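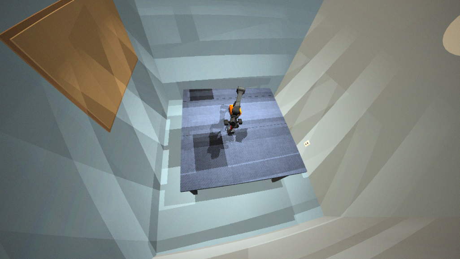 工单:Greto 仿真采集,夹爪影子/暗垫混淆,示范数据不可用

状态:处理中
组件:Havow 渲染 + 采集脚本
提单:Cosmin Ene
时间:2023年1月

现象

采集跑到一半,策略回放开始往左边那块深色垫子上够,指令明明是回原位。重启采集进程,一样。换随机种子,一样。本来以为是标定问题,查了,标定没事。

看渲染图:机械臂的影子压在左中那块深色垫子上,垫子上半截更黑,边界糊成一片。夹爪右边还有一块淡的半透明影子。桌面本身就是深蓝灰,对比度本来就低。

怀疑模型把影子当成垫子的一部分在学。还没证实。

环境

场景包是 Evex 发的那版,桌子、单臂、两块深色矩形区域,没改过。光照随机化开着。纹理随机化关着(上次开了桌面花得没法看,先不动)。每批 300 条示范,遥操作录的,脚本自动切段。

排查记录

1. 先看切段。以为是起止帧切错了,把尾巴上的静止段也算进去。抽几条手动对了一遍,起止没问题。排除。

2. 关阴影重渲。同一批动作,只关影子。训出来的策略不往垫子那边跑了。但是关了影子跟真机差太远,Grajales 那边肯定不收,不能就这么交。

3. 影子开着,主光源方向固定。回放又开始偏,而且每次都偏同一边。这条比较能说明问题。

4. 光源方向范围放大,重新录了 40 条小批量。好一点,没全好。还有几条在垫子边缘犹豫,夹爪悬着不下去。

5. 查分割标签。发现标签图里垫子轮廓跟影子轮廓混在一起了,有影子的地方轮廓往外鼓。Havow 导出标签的时候用的是渲染后的颜色,没用物体 ID。这个应该是根子。

6. 改导出,走物体 ID。标签干净了。旧数据的动作轨迹可以留,图像跟标签要重导。

顺手记的

远端角上那块小垫子没受影响,影子够不到那儿。所以光看那一块的成功率会觉得一切正常,之前的报表就是这么漏过去的。评估要分开统计,别合一起算。

墙上那块橙棕色的板先留着。有人提过要删,说会干扰,试过删掉,结果没区别。

半透明那块影子是什么来的还不确定,可能是第二个光源叠出来的,也可能是渲染器的降噪。已经问 Evex,没回。

临时办法

- 导出配置里标签来源改成物体 ID,改完清缓存,不清的话还是旧图
- 光源方向随机范围用新的那份配置,旧的别再用了
- 已经录好的批次先不要删,只重导图像跟标签
- 新录的时侯每批抽 5 条人工看一眼影子位置

待办

- 全量重导,一批大概 3 小时,晚上挂着跑
- 重训,分两块垫子分别出成功率
- 跟 Grajales 确认影子强度要不要再压低
- 2月交付前把导出配置合进主分支
- 半透明影子另开一单

重训结果出来之前这单不关。

评论

Cosmin Ene:第 6 步改完我这边重导了一批,标签看着对了。图像还没细看。

采集组-小邱:清缓存那步能不能写进脚本里,我昨天就忘了,白跑一晚上

Cosmin Ene:可以,我加。先手动清吧

阿泽:第 4 步那 40 条还在吗?想拿来做对比,路径发我一下

采集组-小邱:在共享盘 greto 目录下面,文件夹名带 light 的那个。别拿错了,旁边有个关影子的

阿泽:收到,拿到了

lm_w:报表那个我去改,按垫子拆两列。之前合着算是我写的,不好意思

搜索工单、标签、提单人…… 搜索 高级筛选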